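Project Pokier: grasp planning software
Progress report to Zevon, second reporting period, to the end of November

Prepared by the software team, Olatunji

1. Summary of the period

In this period we worked mostly on the simulation side of the planner. The connection between the planner and the Rarel control layer is now finished, and the same commands can go to the simulator or to the real arm with no change in the code. Two of the three tasks in the work plan are closed. The third, perception, is late by two weeks.

2. Simulated wrist view

The perception module receives its input from a virtual camera placed behind the gripper. We kept the rendering very simple, with plain surfaces and no texture, so that each test can run quickly on an ordinary office computer.
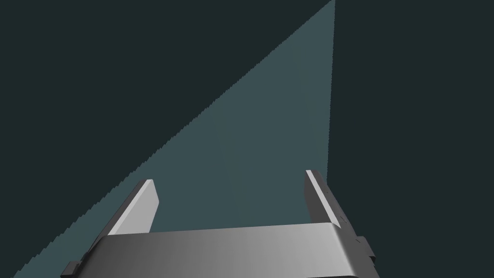 The planner was tested on 46 start poses. In 23 of them it found a path at the first attempt, and most of the others needed a second attempt with a longer time limit. We are not satisfied with this result yet. The main cause is the joint limit check, which is too strict near the wrist and refuses poses that the arm can reach safely. A correction is written and is now under review.

We also changed how the edge detector treats jagged outlines. Before, one slanted edge was often reported as many short pieces. The new version joins them before the pose is estimated — this made the module a little slower, but its output is much more stable when the viewpoint changes.

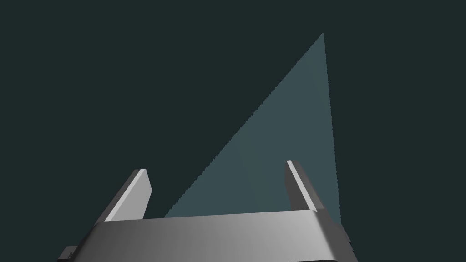

3. Tooling

The log viewer can now replay a full run together with the planner decisions. More than 200 runs are stored in the shared archive. Old logs from the first period must still be converted.

4. Next steps

Finish the review of the joint limit correction and repeat the test on all start poses. After this we will begin the trials on the real arm. We ask Zevon to confirm the access to the test cell before we fix the dates.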